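# Skellesham hall sets its tables ahead of May supper

Striped mats, black plates, and an argument about where the spoons go.
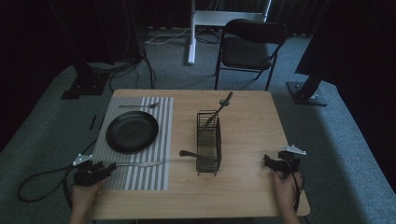 ## Place settings first, food later

Setup for the May supper got going at the Skellesham hall a little after 4 p.m., and table settings were the main business. Gray and white striped placemat, round black plate toward the top, silver knife and fork. Spoons come out of a wire caddy on the table. One was already lying flat on the wood by mid-afternoon's end, another still leaning in the basket.

Fork above the plate, lying sideways - that one raised a few questions. Same for the knife, which was lying across the bottom of the mat at the time. Final layout is not settled. Gualtiero Cirillo, running the tables this year, said he wants the knife on the right and the fork on the left "like at home" but will go with whatever fits.

"The mats are narrower than the old ones," Cirillo said. "You put the big plate down and there's not much left at the sides. So we try it a few ways."

The supper has 100 seats, up from last year, and 47 were spoken for at last check. Tickets are $17 at the door or from the Willems bakery on the Dorncombe road. Kids under six eat free but still need a ticket so the kitchen knows how many plates.

## What's on the menu

Soup to start, leek and potato. Then roast chicken or a bean stew, bread from Willems, and a rhubarb crumble. Coffee after. The soup is why the spoon question matters - Cirillo wants a soup spoon at every place before the doors open, and last year several tables had to wait while more were washed.

No alcohol served, but bring your own if you like. Glasses will be out on the side counter.

## Borrowed dishes

Part of the tableware is on loan from Dorncombe, where the hall is closed for floor work until summer. It goes back the morning after, washed and dryed. Cirillo is asking for over 30 dish towels, any condition so long as they are clean. Put your name on them if you want them back.

Anyone who took home a serving spoon after last year's supper is also asked to return it. "We had a full set. I'd like to have a full set agian," he said.

## Getting there

Doors 6 p.m., soup at half past. Parking behind the hall and along the church side of the street, not in front of the Dilisus garage, where the tow truck needs to get out. Step-free entrance is at the back, ring the bell if it's shut.

Leftover tickets, if any, go on sale at the door.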